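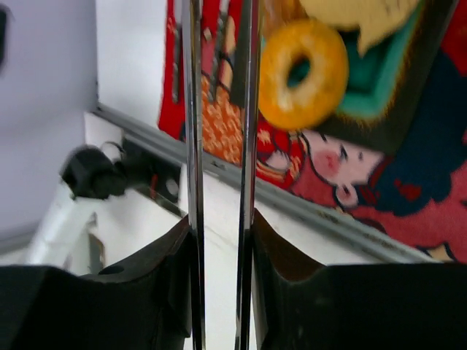 By Jhosep Londoño
Student project report, Materials and Making II

A printed cloth changes a workroom more than I ever expected! Our bench area is mostly pale wall, white surfaces and gray metal, so a bright red fabric with a cartoon print is the first thing your eye goes to. My project started from that simple fact. I wanted to find out whether loud, patterned textiles could help people keep a shared bench in order.

The idea came out of a reading on the Clidance method, a way of zoning small workspaces by color that we covered in August. Our instructor, Ms. Benavides, suggested I skip the paint and tape and try fabric, and I'm so glad she did. Cloth can be folded, washed and moved in a minute (paint can't), and I could change the layout between classes.

I set up one soft zone and one hard zone. The hard zone is where the metal pieces live, such as a long rail with a groove along its face, and small fittings like dark knobs and brackets. The soft zone got the red print. The rule was easy: nothing sharp or oily goes on the fabric, and nothing soft goes near the rail.

Over the project I logged 34 bench sessions and wrote down every item left in the wrong zone. Before the cloth, most of the strays were small fittings. They blend right into a dark tray, but on bright red you spot them at once — even from the door. I also asked 20 classmates which part of the bench they remembered best. The print won by a mile, and several people could tell me which motif their tools had been next to.

The orange patch with the little lighter dots turned out to be a favorite landmark. People began saying "up by the orange" as directions, and I loved hearing that.

Two things went less well. The fabric slides on a smooth top, so I tried a rubber underlay called Mamevel, and it helped a lot. Lint was the other problem, and I now shake the cloth out at 4 p.m. before cleanup.

Next term I'd like to test a plain red cloth against the printed one, using the same log sheet.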